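Sistside Supper Club: where we've got to since January
Progress report to the Lusement Fund, second installment of the grant

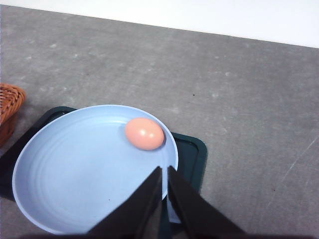

Hi all, and thanks for letting me send this as a letter again. I tried the spreadsheet version and it took me a whole evening to say what I can say in a couple of pages, so the numbers are in here and the receipts are in the folder you already have access to.

Quick reminder of what you paid for, in case someone new is reading. The supper club runs one evening a week out of the old print shop on Darwish Street. People from the neighborhood come at 5:30, cook a meal together, eat it, and take home whatever is left. Your grant covers the food, the rent for the kitchen, and my hours as coordinator. The Sistside association covers insurance and lets us use their van when it starts.

So, January. We opened with soup, which I thought was a safe choice, and we ran out of bowls before we ran out of soup. I had planned for a small first night and put up exactly one poster, at the laundromat. Then somebody's aunt posted it in the building group chat and that was that. We ate in two shifts. A few people drank theirs out of mugs and seemed perfectly happy about it, but I went home and ordered bowls.

Since then we have served 850 meals, counting the boxes that go home. I know your original target for this point was lower, and I'd like to enjoy that for a second before I get to the parts that haven't gone so well!

The cooking itself has settled down nicely. We now have 18 regulars who come nearly every week and know where things live, which makes an enormous difference on a busy night. When it was all new people, I spent the first half hour answering questions about knives and the next half hour looking for the lids. Now somebody has the rice on before I have my coat off. The regulars also pick the menu, a week ahead, by arguing about it over dessert. We've had lentils four different ways, a chicken and preserved lemon thing I'm still thinking about, and one very ambitious dumpling night that ended at 9:40 with flour on the ceiling fan. We will do dumplings again but we'll make the dough the night before.

Majdi Hijazi has taken over the bread. He used to bake for a living and he comes in at 3 to get the ovens going, and I can't tell you how much better everything is when people walk into a room that smells like that. He's asked for a second mixer. I've said I would put it in this report, so please consider it put.

Food costs: we budgeted for 200 a week and we're holding to it, just barely. Onions, rice, and beans are cheap and we buy them in bulk. Oil has been the painful one. I switched us from small bottles to the big drums, and that helped, though the drum is a pain to pour from and we lost a fair bit on the floor before we got a pump for it. The produce we get through Fisby, the wholesaler down by the rail yard, has been very good. They set aside whatever they can't sell to stores and we pick it up on the way in. You never know what you're getting. One week it was all fennel. (I now know a lot about fennel.)

Now the parts that haven't gone so well.

First, the walk-in fridge. It quit in the middle of the second month and we were without it for three weeks. The landlord did fix it in the end, but we were cooking out of coolers and two home refrigerators, and I had to cancel one evening because I wasn't comfortable with the temperature the chicken had been sitting at. I would cancel again. We threw out the chicken and I've listed it as a loss. I've asked for the repair terms to be written into the lease when it comes up, and the landlord has said yes on the phone but I don't have it on paper yet.

Second, the food safety certificates. The plan said we'd have six people certified by now and we have 4. The class is only offered in the mornings and most of our people work mornings. I found an evening class across town, but it costs more and it's two bus rides. What I would like to do is move a little money out of the printing line, which we've hardly touched, and use it for the evening class and the bus fare. It's a small amount and I'd rather ask than just do it. Could you let me know by email? A one-word answer is fine.

Third, the teenagers. I wrote a whole paragraph in the application about teenagers and I was very sure of myself. They don't come. Or a few come once, eat standing up, and leave. I asked a couple of them what would make it better and the answer was that it's on the same night as basketball, which I could have found out with one phone call to the rec center. We can't move the night because of the kitchen booking, so my idea now is a short Saturday breakfast session, once a month to begin with, pancakes and eggs and that kind of thing. It wouldn't need much from you. The kitchen is free at that hour and the ingredients are cheap.

What has worked much better than I expected is the older crowd. A good number of the people who come live alone, and several told me they'd stopped cooking altogether because it felt silly to make a whole pot of anything. Now they make a whole pot of something every week, with company, and go home with two or three boxes for the freezer. One woman has started bringing her own recipe cards, handwritten, in a language I don't read, and translating them out loud while she chops. We're collecting them. I don't know yet if it's a booklet or just a folder, but people keep asking for copies so we'll end up with something.

A word on the take-home boxes, because you asked last time. We tried the paper ones and they went soft with anything saucy. We tried the plastic ones and felt bad. What we do now is a deposit system with sturdy reusable tubs, and the return rate is decent, though it dips after holidays. I buy a few extra each month to keep up. If you know of anyone with a better idea I would love to talk to them.

Dishes are still a headache. The print shop has one deep sink and a drainboard the size of a magazine, and when everyone is eating at once it all lands there together. We've made a rota, which gets followed about half the time, and we've learned to wash the big pots while the food is resting so they're out of the way before the plates arrive. A dishwasher would solve it but the wiring won't take one, I had it checked. So rubber gloves and a radio for now.

For the next stretch, here is what I have in mind. Keep the weekly evening exactly as it is. Start the breakfast session. Get the last two certificates done. Get the lease wording on paper. Try one bigger meal outdoors when the weather turns, in the lot behind the shop, if the neighbors are okay with it and the association can lend us tables. I'd like to invite you to that one, whoever is free, and I mean to eat and not to inspect, though you can do that too.

Money-wise we're a little under on printing and a little over on equipment (bowls, pump, tubs). Everything else is within where it should be. The mixer is not in the current budget. If it has to wait for the next round, Majdi says he can keep going by hand on the small batches, and he says it in a way that makes me want to find the money.

I'll send the next one of these in the same format unless you tell me otherwise. The best time to call is after 2, or just come by at 5:30 and somebody will hand you an apron.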